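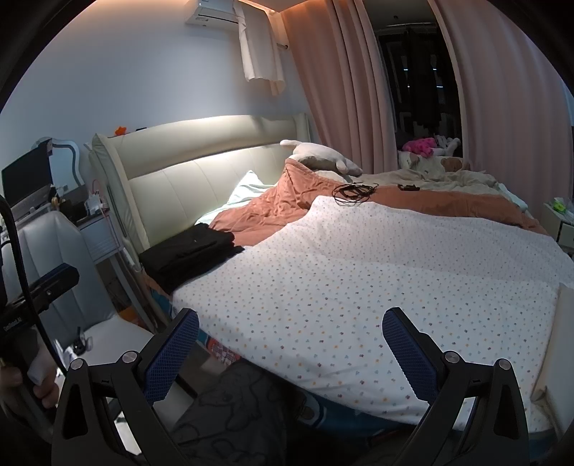 # Hand-held grippers: setup, care and repair

Questions collected from people using the two-handed gripper set at Motelham. The set is two hand-held units and their cables. Bed and bedding work puts more wear on the pads and pivots than table work, so the answers below are written with that in mind. Maintained by Thitima Thongdee.

## Setup

### What should I check before switching on?

Check the pads, the pivot screws and the cables. Open and close each unit by hand through its full travel. Both jaws should move together and meet along the whole face of the pad. If one jaw leads the other, do not record with that unit.

### How do I set the open position?

Release the grip fully and let the jaws come to rest. Hold them there and press the zero button until the Grader software shows a steady value. Then close the jaws with nothing between them and store the closed value in the same way. Repeat the cycle 5 times. If the open value drifts by more than 28 counts, look at the pivots before zeroing again.

### Does each unit need its own calibration file?

Yes. Files are stored by serial number. Swapping left and right files will not raise an error in Grader, but the jaw opening will be logged wrongly for the whole session.

### How should the cable be routed?

Leave enough slack to reach the far side of the bed with the arm straight. Keep the cable outside the jaws and clear of the linkage. Bedding drags on it when a sheet is pulled up -- check the connector after every change of sheet.

## Care

### How are the pads cleaned?

Use a lint-free cloth, slightly damp, with no solvent. Fluff from blankets and plush toys packs into the grid and lowers the grip on thin cotton. A soft toothbrush worked along the grid lines will lift it. Let the pad dry before the next session.

### When should a pad be changed?

Change it when the grid has worn smooth at the tip, or when an edge lifts. Our pads have been lasting 351 recorded sessions on mixed household tasks and far fewer on bedding alone. Change both pads on a unit together. A new pad facing a worn one pulls fabric to one side.

### Should the pivot screws be oiled?

No. Oil marks sheets and collects fibres. Blow the joints out with a hand pump instead. If a joint is stiff after that, it goes to Pongsak Noiphan for stripping.

## Repair

### The jaws feel loose. What now?

Find the pivot with play by holding the arm still and rocking the jaw. Tighten that screw an eighth of a turn and test again. Overtightening shows up as a slow return on release. Zero the unit afterwards.

### Grader drops the signal when I reach across the bed.

This is nearly always the connector. Reseat it, then flex the first hand's width of cable while watching the trace. If the trace breaks, fit a spare cable from the Hartley box and tag the old one.

### A thread is caught in the linkage.

Stop the recording and disconnect the unit. Open the jaws wide and draw the thread out with tweezers. Do not cut it inside the joint -- the loose end works its way behind the screw. Note it in the log as fault code 68.

### Where do broken units go?

On the repair shelf, jaws closed, with a tag giving the serial number and the fault. Siriporn Thongsuk books them out to Grevemier on Sunday evening.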